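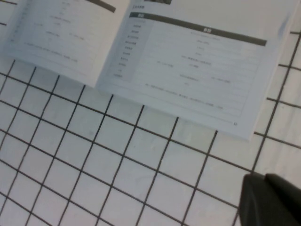

4 January 2025

I am the kind of person who keeps manuals. All of them! Stapled ones, folded ones, the big crackly sheets that never go back the way they came. They lived in the second kitchen drawer until the drawer stopped closing all the way, and I shoved it with my hip for most of last year before I finally dumped the whole thing out.

It took me a whole rainy morning (I made coffee twice) because of course I had to read everything. There was a guide to the bread machine I gave away when we left Cedton. There were three copies of the warranty for the Mirico space heater, and I've only ever had one Mirico space heater. There was a map of the Clavoldale bus lines that has no business in a kitchen drawer at all.

My favorites are the ones with the spec tables near the back. I love a spec table. I don't understand half of them and the ones printed in Chinese I can't read a word of, but there's something so calm about all those little rows, every one with its label on the left and its answer on the right. I hang on to those booklets even when an English sheet came in the same box. The phone translator does a decent job if you hold it still and the light is good – under my kitchen light it told me to "respect the water," so I moved over by the window.

So, the system, such as it is. Anything I still own goes in an accordion file I got at the Sisay thrift store, which has 8 pockets and a busted elastic. Kitchen stuff in the front, heating and fans behind it, then tools, then a pocket for things I can't identify but am scared to toss. I write the month I bought the thing on the cover in pencil if I remember it. Mostly I don't. The vacuum says "March???" and that will have to do.

Everything else went in the recycling, except the staples, which I pulled out with a butter knife and now have in a jar lid on the counter.

Next up is the cord box. I opened it, looked in, and closed it again. If anyone has a good way to label chargers that doesn't peel off by summer, leave me a comment, please – masking tape isn't cutting it.

Search this blog Go

Contact | Copyright 2025 | Back to top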